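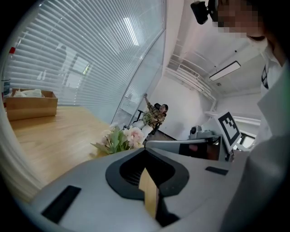 Flowers by post: how do I get more than a few days out of them?

Zoila Mamani
Posted in Home and Garden, Cut Flowers

My sister in Arango has signed me up for a monthly flower box and I love it! The July one had stocks, snapdragons, a few roses and some frothy green stuff I still can't name. The trouble is that I'm losing half of it far too early. The roses droop at the neck by the third morning and the stocks make the water smell like a pond. I cut the ends, I use the sachet, I put them in the kitchen where I can see them. I've got one big glass vase and a little 300 ml jug. Is it me, or do posted flowers just not last? Any tips welcome, however fussy.

Consuelo Cusi
Marked helpful by the person who asked

Oh, posted flowers can last beautifully! I've been having them sent up to Zurkatville for years (no florist here since the one on the corner became a phone shop) and I had snapdragons going for nine days last summer. They've been out of water on the journey, so the first evening matters more than anything you do later. My routine, fussy as requested:

1. Get them out of the packaging as soon as they arrive. Take off any bands or wet wrap round the stems and lay them out on a table. If they look sorry for themselves don't panic, most of them are only thirsty.

2. Scrub the vase. A rinse won't do it. Washing-up liquid and a bottle brush, then a drop of thin bleach in hot water for the awkward bit at the bottom, then rinse until you can't smell it. I think this is where your pond is coming from, stocks are dreadful for it.

3. Strip every leaf that would sit under the waterline. Be ruthless. With roses I take off the guard petals too, those thick greenish outer ones, and they open so much better.

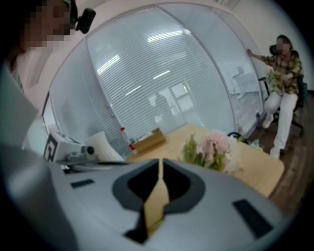
4. Cut two or three centimetres off each stem, on a slant, with something properly sharp. Kitchen scissors squash the stem. I bought a pair of Vanlow snips and use them for everything now, including parcel string, which I'm sure is very bad for them.

5. Straight into deep cool water, up to the necks if you can, and leave the lot somewhere dark overnight. Bucket in the bath, lights off. For roses that are already flopping, roll them tightly in newspaper first so the heads are held up while they drink.

6. Arrange them in the morning. Half a sachet if it's a small jug, the whole thing if it's a big vase, but do read the packet as they vary.

After that it's fresh water every other day and a tiny trim each time. When the stems get too short, move them down to your jug! Some of my favourite arrangements have been leftovers in an egg cup.

The frothy green stuff might be alchemilla or bupleurum. If the stem seems to grow right through the leaf, it's bupleurum, and it'll outlive everything else in the vase.

plot_111

Where in the kitchen? If there's a fruit bowl next to them that's your problem. Bananas and apples give off ethylene and snapdragons and stocks hate it. Same goes for a sunny sill or the top of the fridge. I grow stocks on my allotment at Wandstead and the ones in our cold hallway last nearly twice as long as the ones in the front room. They smell wonderful in a hallway too, you get it every time you open the door.

Also pull out anything that's dying, as it brings the rest down with it.

Jem in the wet bit

My nan put a penny and a spoon of sugar in. Never knew if it did any good but her dahlias were gorgeous. Lemonade as well, the fizzy sort, not diet.

Zoila Mamani
Reply to all

Well, the fruit bowl was RIGHT next to them. I've moved it, scrubbed the vase (horrifying) and done the newspaper trick with the last of the roses, and two out of the four have lifted their heads! It is bupleurum, Consuelo, the stem goes straight through the leaf. I'm keeping the lemonade for myself for now, Jem, but I might try it on the supermarket carnations. Bucket is in the bath ready for the next box.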